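Section 4: Fitting the Flusley seal to an inside door

If you have worked through Section 3 you already know where your draughts are, and now comes the satisfying part. A sealed door changes how a room feels in the evening, and it makes a surprising difference to noise from the hall as well. Set aside a quiet morning, put the radio on and take your time with the measuring.

The Flusley kit has the foam strip (for the sides and top of the frame), the brush bar (for the bottom of the door), a bag of screws and the cleaning wipes. You will also need a tape measure, a pencil, sharp scissors, a small hacksaw and a screwdriver. If your kit came with the Trenia strip instead, the steps are the same but the backing paper peels from the other side.

4.1 Checking the gap

1. Close the door gently and let the latch click home.
2. Slide the card gauge down the gap on the latch side, then across the top, then down the hinge side.
3. Write down the widest reading for each side. The standard foam is meant for gaps of up to 3 mm.
4. If any reading is wider, use the thick foam on that side only.

Note: Old doors are hardly ever even. A gap that is tight at the top and generous at the bottom is normal, and the foam copes with it very well.

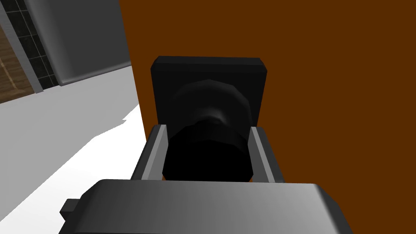
Draughts around the latch are the ones people miss, and finding them is half the fun! Hold a strip of tissue level with the latch and watch whether it flutters, then try again a hand's width higher and lower. A black knob on a brown door gives you a handy marker for this, as it's easy to find at a glance from across the room, so make your pencil notes on the frame level with it. If the tissue moves only near the latch, start your foam there and work outwards. Check too that the knob isn't loose. Tighten it before you seal, or the door may not pull up snugly against the foam.

4.2 Fitting the foam

1. Clean the frame with the wipes supplied and leave it to dry fully.
2. Cut the top piece first, a finger's width too long.
3. Peel back a short length of the paper and press the end into the corner.
4. Work along, peeling as you go. Don't stretch the foam - it will shrink back later and leave you a gap in the corner.
5. Trim the far end and press the whole length down again with your thumb.
6. Do the hinge side, then the latch side, stopping the foam above the latch plate and starting again below it.
7. Leave the door open for 3 hours so the glue can take hold.

Caution: Never put foam over the latch plate. The door may seem to close and then swing open in the night.

Once the glue has had its time, close the door slowly. You want a soft, slightly springy push at the end. If you have to lean on it, the foam is too thick on one side, and the hinge side is nearly always the culprit. Lift it, swap to the thinner strip and try again. Freshly laid foam comes away cleanly on the first day, so there's no harm in changing your mind.

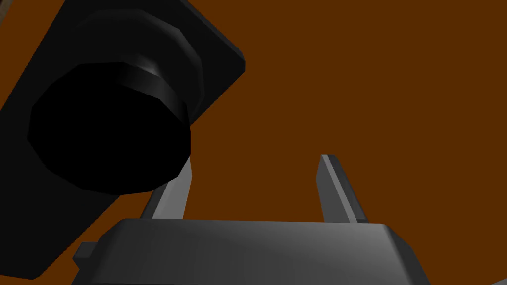 Mathias Lehner wrote in to say that he does the brush bar before the foam, never after, as he likes to get the sawing out of the way first. He also found that the Kofler bar from his old kit fitted the Flusley holes, and he asks whether the brush should touch the carpet or float just above it. On carpet, let the tips rest lightly on the pile. On bare floors they should only just brush the surface. And yes, doing the bar first is fine!

4.3 Fitting the brush bar

1. Measure the width of the door at the very bottom, on the side you pull towards you.
2. Mark the bar and cut it with the hacksaw. For a narrow cupboard door this might be as short as 53 cm.
3. Hold the bar in place and mark the screw holes through the slots, in the middle of each slot.
4. Put the screws in loosely, set the height, then tighten.
5. Open and close the door a few times, listening for scraping.

Caution: Do not seal a room with a gas fire, boiler or open fire until you have had the ventilation checked.

4.4 Looking after the seal

Vacuum the brush whenever you do the floor. Wipe the foam with a damp cloth in May, when the heating is off, and look for flat patches. The Tatico repair strip can be cut to fill these without redoing the whole side.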